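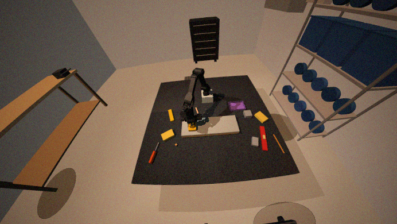 Ha-rang Han would like it known that the arm was never broken. It was badly looked after, which in Han's view is a different complaint with a different bill, and she has asked that this release say so before it says anything else.

TIKELHAM, April 2, 2022 – Jeon Automation today released the Zedora Upkeep Guide, a free set of setup and maintenance instructions for its Zedora bench cell, together with a simulated version of the cell in which owners can make their mistakes first.

The guide runs to 47 pages. The manual it replaces ran to 212, most of them warnings, and was last seen in good condition at a customer site in Clanville, where it was leveling a cabinet.

Zedora is a single-arm cell for small-parts handling: one black arm, one gripper, one large dark mat and one flat board to work over. It is sold to shops that do not have a robot department and would rather not start one. Jeon's support desk logged 1,602 calls about the cell over the past year. The most common subject was a gripper that had "drifted." In most of those cases the gripper was where it had always been, and the board had been nudged by an elbow.

The new guide therefore begins with the board. Owners are asked to square it to the arm's base, mark its corners on the mat, and run the reference check before the first job of the day. The check has the arm pick up a small part, hold it just above the board, and wait. If the gap looks even, work can start. If it does not, the guide gives a page of things to try before picking up the phone, arranged in order of how embarrassing they are to have missed.

Later chapters cover finger pad replacement, cable inspection, joint lubrication and the tightening of the base bolts, which should be done every 90 days and in practice is done when something rattles. Each procedure fits on one page and lists its tools at the top. Nearly all of them call for a screwdriver. There is also a short section on putting the screwdriver away afterward, added at the request of the field service team, who declined to elaborate.

In the simulated cell, the arm stands on its mat with the board in front and an assortment of blocks, a tray and other small objects scattered nearby. Users can shift the board, set the wrong tool offset or lower the gripper too far, then work back to a good setup using the same steps as in the guide. A full reference check takes around 3 minutes. Nothing in the simulation can be bent, and no invoice is generated.

"We used to teach this by driving out to people and moving their board back," said Han. "It was a nice drive. I'm told it wasn't a business model."

The guide and the simulation are available now to all registered Zedora owners at no charge. Printed copies will ship with new cells beginning in August, on heavier paper, which Jeon expects will make them more useful under furniture. Site visits remain available at the usual rate for owners who have read the guide, and at the same rate for owners who have not.

About Jeon Automation
Jeon Automation builds and services small robot cells from its workshop in Tikelham. The company answers its own phone.

Press contact: Jeon Automation, Communications Desk, Tikelham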